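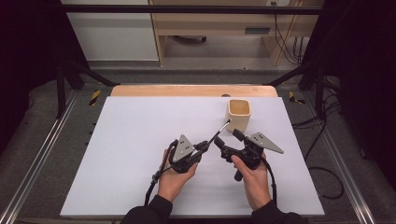
Open day at Westerberg, July. Quick page, more words than pictures this time, sorry, will tidy up when I get a minute. Went over with Kekeli Agyeman on the morning slot, left a bit after 2 pm, and still missed the upstairs part.

## The bench with the hand-held grippers

Two grippers, one per hand, trigger on each. A thin metal rod in the left one, cream-colored cup standing on the white board. Dotted gray plate on top of each gripper.

Best stop of the day for me. Slow work. The rod is skinny and the cup doesn't leave you much room, so you end up holding your breath over it.

Black cable off each one, running down past the hands. Kekeli asked about wireless. Answer was "maybe next year" and a shrug.

Yellow-and-black tape by the far corners of the table. I liked the square cup, rounded corners, tan inside. Want one for my desk.

## Notes from the rest of the day

No pictures from here on, just what I scribbled down.

**Front desk.** Sign-in sheet, sticker, a map that had the restrooms in the wrong place. Coffee good. Parking is the lot behind Norkitz, not the one on the map either. Visitors in groups, ours was the second one in and we got held up at the door while the first group finished asking questions.

**Augustina Kwofie's talk.** Twenty minutes, no slides for half of it becuase the projector wouldn't wake up, and it was better for it. She runs the handling work at Westerberg. Main points as I got them down:

- 2,038 recorded tries in their small-parts set so far, goal is 3,000 by the end of the year
- the boring tries count as much as the pretty ones, they keep the fumbles
- 455 of those are with thin stuff - rods, straws, skewers - and thin stuff is still what goes wrong most
- cups are harder than they look. Push on the rim and the whole thing walks away from you

Someone in the back asked when it'll do dishes. Big laugh. She said she'd like that too.

**The feeder line.** Druvine had a little conveyor going by the loading door. Bottle caps in, caps sorted by size, caps out into bins. Loud. Kids loved it, I had to step outside after a while. The guy running it let people throw in a wrong cap to see if the machine would kick it out. Got mine. Got Kekeli's too, but only on the second pass, so he is claiming a win.

**Palletizing cell.** Behind a fence, so mostly looking over shoulders. Big arm, big boxes, very smooth. Stops dead when the gate opens, they showed that twice. I asked what it does on a normal day and it's dog food. Bags of dog food, all day long.

**Brostness table.** Spare parts and brochures. Long chat about finger pads, they had a tray of different ones you could squeeze. The soft ribbed kind felt best to me, they wear out quick though, he said. Took a brochure, left it on the bus.

**Hands-on hour.** Sign up at the door, ten minutes a person. I signed up too late and got bumped. Kekeli got in and spent his whole slot on the trigger feel - says it's lighter than he thought and you want to squeeze way too hard at first. He was talking with his fingers pinched together the whole way back.

## If you're going next time

Go early. The line for hands-on was already long at 10 and they cut it off before lunch. 85 spots total for the day, and that's it.

Wear layers, the hall is cold and the talk room is an oven.

Kids are fine everywhere except the palletizing cell, where they need an adult right with them.

Food: one truck, dumplings, cash only when we were there. There's a sandwich place across the road too but the wait was worse.

Ask the bench people stuff. The ones at the grippers were happy to stop and talk, way more than the folks with the brochures.

## Still to do

- spell check this (I know)
- get the name of the guy at the Druvine line
- Augustina said she'd send her slides, will link them when they show up
- Kekeli has video of the cap sorter, need to get it off his phone

If you were there and have decent shots of the conveyor or the talk, send them over and I'll put them up with your name on. Upstairs especially, I never made it past the stairs.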